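Last updated 20th August

4.2 What people said they ate, and what they ate

The Windetti diary asks for everything that passes the lips between waking and sleeping. In the pilot it got everything that passed the lips at a meal, which leaves out a good deal. Toast crusts taken from a child's plate went unrecorded, as did cheese eaten while standing at the fridge. One participant at the Flanstead site logged three days of grilled fish and salad and then, under "other comments", asked whether a bakery was allowed to count as a walk.

We had 224 adults at the start of the trial, split between the lower-carbohydrate plan and the ordinary advice leaflet. Both groups were told to fill in the diary each evening. Most filled it in on the morning of the clinic visit, in one colour of ink, with a steadiness of handwriting seldom found in people recalling a fortnight of suppers. We have kept these diaries in the analysis. Leaving them out would have left us with a small and very tidy sample.

Potatoes gave the most trouble. The plan treats them as a food to be limited, and participants treated them as a matter of definition. Mash on top of a pie was entered as pie. Chips shared with another person were entered by neither. The Grundlow food tables, which we used for coding, offer a choice of potato entries but have nothing for "a few of his". We coded these as half a small portion and accept that this flatters somebody. 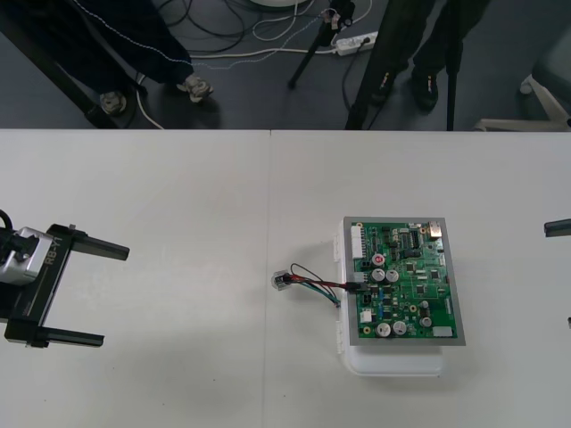 Portion size was the next difficulty, and an older one. Participants were given a card with outlines of a fist, a palm and a thumb, and asked to judge their helpings against it. Hands differ, and so does the wish to have a small one. When we asked people to show us a portion of rice by holding their fingers apart, the gap tended to grow with the hour of the day, and by late afternoon it had come to resemble the black fingers in Figure 2, spread wide over a bare white table. The same people, writing at home, put down "1 palm". We therefore gave the spoken estimate more weight than the written one wherever both existed.

Figure 2. Open gripper over a white tabletop.

Bread was better reported than we had feared. Those on the plan had mostly given it up by April, and were keen that this should be known. Their median daily intake from the diaries came out 700 kilojoules below the leaflet group's, a difference we would find more striking if the weights had moved with it. They did so only in part. The Odera clinic, where meals were provided on weekdays and eaten on the premises, showed a closer match between intake and weight, though 17 participants there asked to be moved to the site with no kitchen.

Drinks were coded separately. Milk in tea was missing from most diaries, and sugar in tea from nearly all of them, including those of people we had watched put it in. We applied a fixed allowance per cup, set out in the coding notes, and made no further attempt to settle the question of biscuits.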